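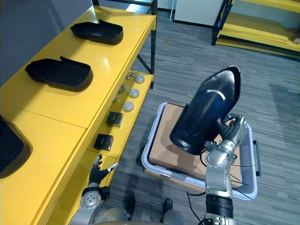 A kitting shelf is a storage surface on which the components of a product are laid out in a fixed order before assembly or packing. It is used in light manufacturing, repair work and mail-order packing, where each finished unit needs the same group of parts. The parts are usually divided by level, with the largest item, often a tray or housing, on the upper surface and the smaller fittings beneath it. A yellow unit of this type may carry black shoe-shaped trays on its upper shelf, all pointing the same way, with round silver-capped pucks and small black square boxes in a line on the shelf below. A wheeled cart is commonly kept next to the unit to receive the parts as they are picked.

Layout

The spacing of the items is set by the largest part. Where moulded trays are used, they are placed with the heel end towards the same side, so that each can be lifted by the same point. Sterwood, a maker of workshop furniture based in Kemville, recommends a gap of 40 mm between the rims of neighbouring trays. Smaller parts are set out in rows and may be stood upright if they have a flat base. Loose metal fittings are kept at one end of the row, or in a shallow dish if they are likely to roll.

The order of the parts follows the order in which they are used. In the Parsons arrangement, named after the Kemville packing works where it was first written down, the shelf is read from the far end to the near end and the last part to be fitted lies closest to the picker. The reverse order is also found, mainly in repair shops.

Surface and construction

Shelf panels are normally finished in a single plain colour. Yellow is widely chosen for dark parts, as a black item left behind on it is easily noticed. A gloss finish wipes clean but reflects overhead lighting, and chrome parts can be hard to pick out on it. Matt panels are preferred by some workshops for this reason — they mark more readily.

Long shelves are made from two or more panels butted together. The seam should be flush, and small parts should not be placed across it. The Miveo range of panels is sold in a standard depth of 251 mm, and a load limit of 70 kg per level is given for the assembled unit.

Picking

A kit is made up by taking one of each part and setting it on the cart or straight into its tray. Trays are gripped by the body; a raised tab, where present, is used for locating the tray and is not intended as a handle. Kelly Wainwright's handbook for the Parsons works advises that the tray be moved first and the small parts added afterwards, and that a shelf be refilled only when a whole row is empty. Part-filled rows are treated as a stock error and checked before work continues.

See also

Shadow board
Parts bin
Flow rack

Last edited September 18, 2024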